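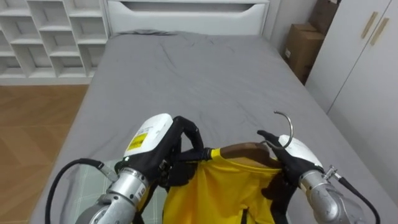 Comparing two finger controllers on a bimanual garment task

Posted Feb 23, 2020

This page covers how we compare the Letitz grip controller with the Likside one on a two-arm setup. The hardware stays the same for both. What changes is the software that turns a grip command into finger motion. The procedure should carry over to any pair of multi-fingered hands with position and current feedback, but the thresholds will need to be found again for yours.

The test object is a shirt on a clothes hanger. A rigid block tells you very little about a finger controller. A hanger puts a stiff, narrow bar inside a soft layer that slides over it, so a hand can close firmly on the cloth and have no hold at all on the bar.

Before you start

You will need both controllers built against the same driver version, a logger that records commanded and measured finger position on one clock, and a head camera view that keeps both hands visible through the lift. We use the Mendonça logger. Anything that writes a common timestamp will do.

Switch off automatic gain adjustment in both controllers. Likside turns it back on after a restart, so check the setting again each time the process comes up.

Step 1. Zero the hands

Open all fingers to the hard stop and hold for six seconds. Write the offsets to file, then load the same file into both controllers. Do not let either one run its own zeroing routine. They use different stop criteria and the resulting finger positions will not be comparable.

Check that the arm cables have slack at full wrist rotation. A cable that goes tight near the end of travel shows up in the log as a wrist disturbance and is easily blamed on the fingers.

Step 2. Set the grasp points

Choose one point near each end of the hanger, over the shoulder of the garment. Grasping closer to the hook makes the lift easier and hides most of the difference between controllers. Grasping right at the tips makes both of them fail.

Record the points in the hanger's own coordinates, with the origin at the base of the hook. If the points are stored in the world frame, every small change in how the hanger was laid down becomes a change in the grasp.
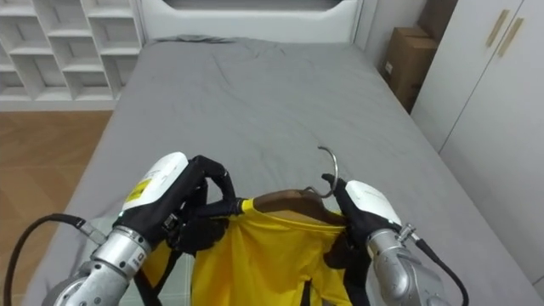 Step 3. Close and lift

Close the left hand first, wait for the current to settle, then close the right. Simultaneous closing is possible with both controllers, but the hanger tends to rotate about whichever side makes contact first, and you end up measuring that rotation.

Lift straight up at low speed with the wrists locked relative to each other. Hold at the top. Lower and release in reverse order. Run the full set with one controller before switching to the other, then repeat the first set at the end of the session to catch drift.

Step 4. Read the logs

Look at the interval between the end of the close command and the start of the lift. Letitz holds finger position and lets the current wander. Likside holds current and lets the fingers creep inward. On a shirt, creep is useful up to a point – the cloth compresses and the fingers follow it down to the bar – and past that point the cloth starts to bunch.

Our January session produced 3761 logged samples in the hold interval. We discard any lift where the two wrists differ in height by over 2 mm, as the load is no longer shared evenly.

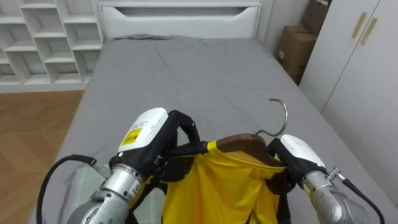
Slip detection is where the two controllers differ most. Letitz flags slip from finger velocity alone, while Likside compares velocity with the change in current, and neither signal can separate cloth moving over the bar from the bar moving in the hand. The camera can help with this. The silver hook stands out well against the grey sheet, so it makes a convenient feature to track: if the hook keeps its position relative to the wrists while the fingers report motion, mark the event as cloth slip. If the hook moves as well, mark it as bar slip. Keep the two classes separate in the results table.

Step 5. Choose settings

Start from the default closing current and raise it in small increments until bar slip stops. Then back off one increment and repeat the set. If bar slip returns, go up again and leave it there.

For Likside, set the creep limit afterward. For Letitz, set the position tolerance first, or the current you find will only be valid for that one garment. Save both parameter files with the offset file from Step 1. The Stivavine export script expects all of them in the same folder and stops without a message if one is missing.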